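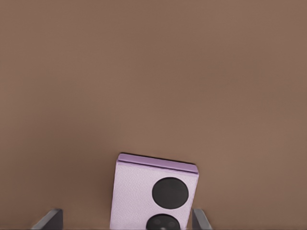
MEDIA RELEASE: Can a machine do the chores yet? Some of them, slowly

Newsroom > Releases > Home & Shop Floor
Filed under: Automation, Household, Retail
July 8, 2018
By the Firkier press desk

FOR IMMEDIATE RELEASE

Firkier today put out the first results from Elico, its chore program for homes and small shops. Short version: tidying a bench, getting there. Restocking a shelf, sometimes. Laundry, no. Full report on request, details below.

The question we get most from retailers and from people at home is the same one. Can it do the boring jobs yet? We set out in April to answer it with a list of ordinary chores, one gripper with two fingers, and a rule that no chore counts as done unless the machine finishes it start to finish with no help.

The list has 28 chores. Twelve are what we call bench jobs, things you would do standing at a counter. Pick up a small item. Turn it over. Put it in a tray. Move a cup without tipping it. The rest are harder and include folding, wiping, hanging and anything with a cupboard door.

What was found

Bench jobs are the good news. Picking up a solid, boxy object from a plain surface is the chore the program does best, and it is where all the others start. The work in simulation looks very plain to an outsider: a brown surface, a lilac slab with two black circles on its face, the dark grey fingertips open on either side. Most of the effort is in that gap. One finger can be nearly touching while the other is still well short, and closing both at once shoves the item sideways before there is any grip on it. A person corrects for this without a thought. Elico has to learn it, and then learn it again for a slightly different tilt.

Colour matters less than we expected. Thickness matters more. Flat things lying on a flat counter are still a pain, cards and envelopes especially, and the report says so in plain terms.

Shelf work was mixed. Elico can face up a row of same-size boxes if the row starts out neat. Give it a row that a customer has been through and it slows right down, and then it tends to stop and wait. For a shop that is closed overnight this may be fine. For a shop at lunchtime, no.

Cloth is where it falls over. Tea towels, shirts, a fitted sheet (we did try). Of the folding chores, none was passed. We would rather print that than have someone buy a machine expecting a clean laundry basket at the end of the day.

Why simulation first

The bulk of the training so far is on the computer. It is cheaper to drop a thing there, and it can be dropped again straight away. It also means a home chore can be tried at odd angles and in different spots on the counter without somebody resetting it by hand.

There is a catch and we want to be upfront about it. A rendered counter is smooth and evenly lit. A real one has crumbs, a wet patch, a phone charger, last week's mail. Skills that look solid on screen have to be tested again on the real bench, and some of them will not survive the trip. The report keeps the two sets of results seperate, so readers can see which is which.

Who is involved

Firkier runs the program. Khaemba builds the simulated rooms and counters and keeps the object library, from lunch boxes to speakers. Rader makes the gripper and will supply the real-world benches for the next round. The three firms share the chore list and anyone is welcome to use it.

Is it ready for your home or shop?

For most homes, no. A household wants one machine to do lots of different jobs in a messy room, and that is the hardest version of the problem. If you have a kitchen and two kids, keep your own hands for now.

For a small shop or a packing bench, maybe, for one narrow job. Same items, same counter, same tray at the end. Owners should ask any supplier the following before they sign anything:

- Which chores has it finished with no help, and was that on a computer or on a real bench?
- What happens when the item is not where it should be?
- Who picks up what it drops?
- How long does one pick take, compared with a staff member on an ordinary shift?

We put our own answers to all four in the report. The last one is not flattering. The gripper is slow, and it it gets slower the closer it is to the object.

What comes next

Round 2 takes the twelve bench jobs off the screen and onto the Rader benches. Same chores, same rule. Cupboard doors stay on the list. Folding stays on too, though nobody on the program is promising anything there. Results will be released whether they are good or bad, chore by chore, with the failures listed next to the passes.

Shops that want to suggest a chore can send one in. Please be specific. "Tidy the back room" is not a chore we can test. "Put the tape gun back in the top drawer" is.

About Firkier

Firkier tests and develops automation for everyday jobs in homes, small shops and light workshops. Elico is its program for measuring which of those jobs a machine can finish by itself.

Media enquiries, copies of the Elico report and the full chore list: contact the Firkier press desk.

ENDS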